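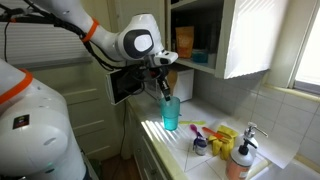
Selon Bernice Atinga, le prix au litre passe après le reste : elle veut d'abord pouvoir rapporter ses bouteilles vides à pied, sans reprendre la voiture. Son avis rejoint celui de la plupart des 461 foyers qui ont répondu en septembre au questionnaire de Natilska.

**Natilska ouvre la consigne à tous ses clients**

*Communiqué, 2018-10-31*

La coopérative laitière Natilska étend la consigne de ses bouteilles en verre à l'ensemble de ses points de vente. Le lait entier, le lait fermenté et la boisson au petit-lait **Serum** sont concernés. Les yaourts restent en pot carton pour le moment.

- Bouteille de 1000 ml : consigne de 40 centimes
- Bouteille de 680 ml (Serum uniquement) : consigne de 30 centimes

Le lavage est confié à l'atelier Kallero. Les bouchons ne sont pas repris.

« Nous avions commencé avec 100 caisses et un seul magasin. Les retours sont réguliers, nous continuons », indique Roos Vermeulen, directrice de Natilska.

Les commerçants intéressés peuvent demander des caisses vides auprès de Bevan Ellery, au service livraisons.

Contact presse : Vitória Ramalho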